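Subject: Re: [pustdale-allotments] Dressing for the salad evening, and the sauce question

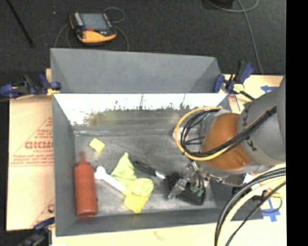 Red squeeze bottle, nozzle type with a cap on a strap.

Sep 28, 2023

Hello all,

Replying to Trinidad's message, which I have left underneath for anyone who missed it. The digest setting seems to have eaten it for some of you.

On the tomato sauce: yes, I will make it again, and yes, it can go in squeeze bottles. The red kind with the narrow nozzle, as in the picture, is fine for a thin sauce. It is no good for anything with seeds or bits of skin in it, so the sauce has to go through a sieve first. Last August I skipped the sieve and spent most of the evening poking at nozzles with a cocktail stick.

The recipe people asked for is below. It is the one Cherkaoui's used to hand out on a card with their plum tomato seedlings, changed a little over the years.

Take three kilos of ripe tomatoes, any sort, and cut them up roughly. Put them in a wide pan with two chopped onions and 400 ml of malt vinegar. Cook on a low heat until everything has collapsed, then sieve. Put it back in the pan with 200 g of sugar, two teaspoons of salt, one of paprika, and a small pinch each of ground cloves and cayenne. Simmer until a spoon drawn across the bottom leaves a clear line for a second or two. With a wide pan mine takes an hour and a half. With the tall stockpot it took nearly three, so use the wide one if you have it.

For keeping, it wants to go hot into hot glass jars with proper lids. Do not put it boiling into plastic. I fill the squeeze bottles from the fridge on the day, and whatever is left in them at the end of the evening gets thrown away.

Green tomatoes: Trinidad asks if they can go in. A few can, but the sauce turns brown and needs more sugar. I would keep them for chutney. I have a chutney recipe from the Prirnell show schedule and can type it out if there is any interest, but it will not be this week.

Varieties: the Ernix did better than I expected under cover and very badly outside. Plot 14 had blight by the middle of August and I pulled the lot. If anyone on the lower path had outdoor plants that lasted into September, please say which ones, as I would like to order seed before the good ones sell out.

One other thing. The key safe on the shed sticks when it is damp. Push the cover in before you turn the dial, and please do not force it.

Regards,
M.

> From: Trinidad Navarrete
> Subject: [pustdale-allotments] Dressing for the salad evening, and the sauce question
>
> Hi everyone,
>
> We have 14 people down for the salad evening so far, and there is still room. Please bring your own plate and fork. I will do two dressings, one plain oil and vinegar and one with mustard and honey. Both can go in bottles if somebody has clean ones to lend.
>
> Is the tomato sauce happening again this year? Several people have asked me for the recipe and I do not have it. Also, can green tomatoes go in? I have a crate of them on the windowsill doing nothing.
>
> If you have bread or potatoes to offer, write to me directly so the list does not fill up.
>
> Trinidad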